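Bedroom tidy-up station - pre-session safety checklist
Site: Kollstead, room 15. Checked by Ashok Pandey, 16th October 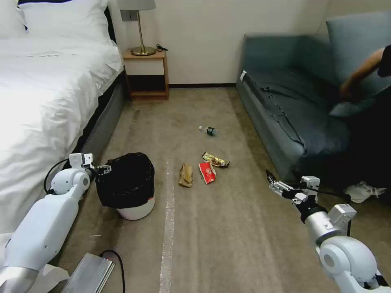
Litter pick-up task, both arms over the carpet, bin to the left of the items.

1. Floor and walkway
Carpet flat, no lifted edges - OK
Light strip down the middle of the floor lies flat - OK. Please press it down again at the end of the day.
Cables clear of feet - ACTION. A black cable from the right gripper runs towards the sofa side, just where people stand. Clip it back before the next batch.
Loose paper near the arms - ACTION. One white sheet is partly under the left arm. Take it out.

2. Arms and grippers
Emergency stop tested from both sides of the room - OK, lovely quick response
Joint covers tight - OK
Gripper fingers open and close fully - OK. The new Stedeck pads are a real step up on thin wrappers!
Speed limit set to teaching mode - OK

3. People in the room
Second person knows the stop word - OK
Nobody reaches across the arms while they are live - OK, but stay on the far side of the sofa when you straighten the throw or the cushion.
Closed shoes - OK

4. Items for pick-up
Bottle empty, cap on - OK
Wrappers clean, no crumbs or sticky bits - OK
Bin liner folded well over the rim - OK
Items moved between examples - OK. Keep mixing it up. The bottle on its side at the back is a great one, so do more like that.

5. Recording
Disk space on the Zultent box - OK
Failed grasps kept and marked as failed - OK. Please don't delete them, the model learns a lot from a good miss.
Examples saved so far: 479. Target for this room: 832.

Comments
Really pleased with this room. In August we had 37 examples thrown out for cable snags, and I would love that number to be nil this time. The Amaral clips are in the top drawer of the tool trolley.

Result: pass once the two actions are done. Initial here when finished: ____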